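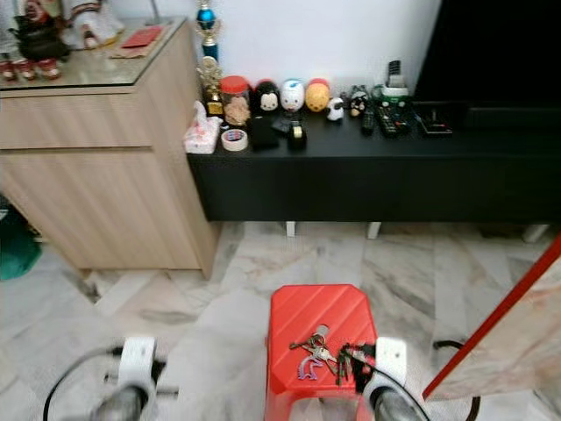
Why Do Keys Get Lost?

Keys are small, and they get carried from place to place all day long. A sofa stays where it is. A key goes to school, to the store, into a pocket, onto a table and sometimes under a pillow. Every time it is put down, somebody has to remember where.

Your brain is good at remembering things you pay attention to. It is not so good at remembering things you do without thinking. When you come in the door hungry, with a backpack on and one shoe already off, your hand puts the keys down while your mind is busy with snacks. Later on there is no memory to look up.

What is a key, anyway?

A key is a piece of metal cut into a special shape. The bumps and dips along its edge are called the bitting. Inside many door locks is a row of little pins with springs pushing on them. The right key lifts each pin to just the right height, and then the lock can turn. A wrong key lifts some pins too high or not high enough, and the lock stays shut.

Several keys together are called a bunch. Most people keep them on a ring made of springy wire. The wire goes around twice, which keeps the keys from sliding off.

Where do keys hide?

Often they are in plain sight. A shelf or a long cabinet in a living room fills up with all kinds of things: tissues, tape, a cookie jar, trophies, toys. When many things sit close together, your eyes have trouble picking out one of them. Scientists call this visual clutter. Keys are harder to find among lots of objects than on a bare surface of one color.

A plastic stool is a good example of an easy surface. If the seat is bright red, metal keys show up well against it. But a stool is also for sitting on and standing on, so keys left there will soon be moved or knocked to the floor.
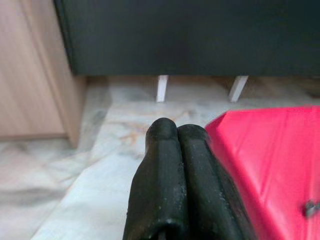 Floors can be tricky too. Tile with a gray and white marble pattern has light and dark patches, and a gray key can blend in with them. If you drop your keys on a floor like that, listen for the sound. It tells you which way to look. Then get down low and look across the floor from the side. A key sticks up a little, and you may see its edge or its shadow.

How to give keys a home

Choose one spot near the door. It can be a hook, a small bowl or a tray. In the town of Wadstead, the Furik School asked 133 families where they kept their keys in September. The most common answer was "it depends." If your answer is the same, try this for 3 weeks:

Put the keys in their spot before you take off your coat.
Keep other things out of the bowl, even coins.
If you see keys somewhere else, take them to the spot right away.

After a while your hand will go there by itself. That is called a habit.

Words to know

Bitting: the cut shape along the edge of a key.
Clutter: many things close together in one place.
Habit: something you do without having to think about it.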